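The made bed and other fictions

For most of my adult life I have treated bed making as a con. You straighten a thing in the morning that will be wrecked by midnight, and you're meant to feel better about your finances. I've read the articles. I've seen the morning routines. I remain unmoved by the claim that a flat sheet leads to a promotion.

Still, the editor asked for a piece on whether the bedroom trade's newer promises hold up, and I had a bedroom, a blue garment that needed folding and most of September free. The promises, if you've managed to avoid them, go like this. A bed made well each morning takes no effort. A sheet of the right cloth doesn't crease. Clothes folded on the bed get put away, while clothes folded anywhere else do not. All three come with something to buy.

I began with the sheet. Pekau, who sell bedding online and have strong feelings about lint, call theirs "settled from the first night." I bought one in a colour they refer to as oat and I would call cream on a good day. The full set, with the duvet cover and pillowcases, cost me $1,089, a figure I've since repeated to friends mainly to watch their faces.

It is a nice sheet. I'll say that early so the company can stop reading. It has a good weight in the hand and it doesn't slither off the corners the way my old ones did. What it doesn't do is lie flat. I pulled it tight, walked around the bed, pulled it tight again and ended up with a softer version of the creases I'd started with. The long fold line from the packet was the most stubborn. I washed it out twice and it found its way back both times, presumably out of loyalty.

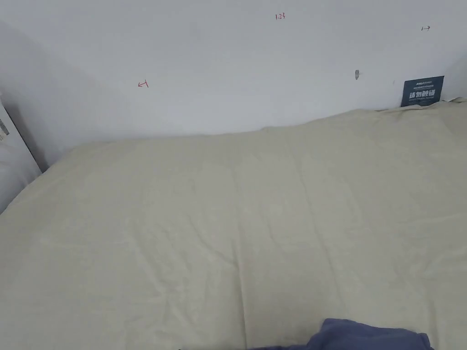
I tried the tricks. Spraying the surface with water and smoothing it with the flat of the hand does help, if you don't mind waiting for it to dry and you aren't planning a nap. Drying the sheet on the line in a breeze helps more. Ironing works, of course, and I did it once, on a grey afternoon, with a growing sense that my grandmother had been badly used. The creases were back by breakfast.

Part of the trouble is the far side. Anyone with a bed pushed up to a wall knows the move: one knee on the mattress, one arm down the gap, tucking by feel and undoing the near side with your shin. The bedding people always photograph a bed with clear floor on both sides. Plenty of us don't have clear floor on both sides. Plenty of us measured the room, measured the bed and bought the bigger bed anyway.

The advice from Zelel, a home-organizing service with a newsletter I now can't get out of, is to leave 13 centimetres between mattress and wall "for the hand to travel." I tried that too. My hand travelled very well. So did two socks, a pen and a library book, and I had to shift the whole bed to get them back.

Then there's the folding. I've always folded on the bed, like everybody I know, and I had never thought of it as a method until I was told it was one. The argument is that a bed is wide, soft and about the right height, and that you can't go to sleep until it's clear. I accept the first part. As for the second, I have slept beside a pile of washing for eight nights running and would do it again.

The soft surface turns out to be a mixed blessing. Trousers will lie down on a mattress, but they won't stay square. You line up the seams at one end and the other end sags into whatever dip you've made by leaning. Long, slippery pieces are the worst for it. You pinch one end, draw it out across the sheet, and the cloth drags a ripple along underneath, so you've folded one thing and rumpled another.

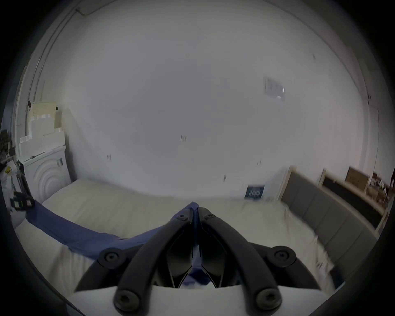
Is it better to fold clothes on a bed or on a table?

A table gives the sharper fold, especially for trousers and collared shirts, because the hard surface holds one layer still while you bring the next one over. The bed is easier for big or awkward pieces, and kinder to your back if your table is low. If you're folding a whole load, do the shirts on the table and the sheets on the bed.

I wish somebody had put it that plainly in the Fan catalogue, which gives four pages to a padded folding mat you are supposed to lay on the bed so that it behaves like a table. I own a table. I've put the mat in the linen closet, folded, badly.

What nearly won me over was the duvet. A duvet forgives. You can shake it once from the foot, let it drop, and it'll cover every sin committed by the sheet beneath. Mine looks respectable within a minute — lumpy at the corners, but respectable. The Privska people, who make headboards and have lately wandered into giving advice, say a duvet should hang evenly on all sides and be "dressed" with a throw. I don't own a throw. I own a duvet and a reasonable grasp of what I'll be doing at ten at night, and it won't be lifting a throw off anything.

The other thing about a good wide duvet is that it becomes a shelf. I'd clear the bed, admire it, and come back an hour later to find it had taken on cargo. Whatever was in my hand when I walked in got set down up near the headboard, where it seemed out of the way, and then the clean laundry came in and took the foot.
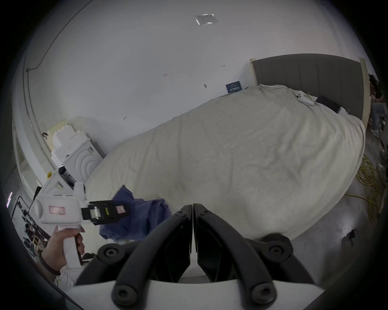
Navy on cream: the folding stalls at the near edge, with a game controller up by the headboard.

So does any of it work? The sheet is comfortable and it wrinkles. The gap at the wall makes tucking easier and losing things easier too. Folding on the bed is fine if you were going to fold anyway. I asked Pekau whether "settled from the first night" meant wrinkle-free and got a friendly reply about the natural character of the cloth, along with a discount code for a second set.

I do make the bed now, most mornings. It takes me a shake and a tug, and I've stopped going back for the crease down the middle. My mood hasn't changed that I can detect, and neither has my bank balance, apart from the obvious dent. The blue thing is folded and in a drawer. The mat is still in the closet, if anyone wants it.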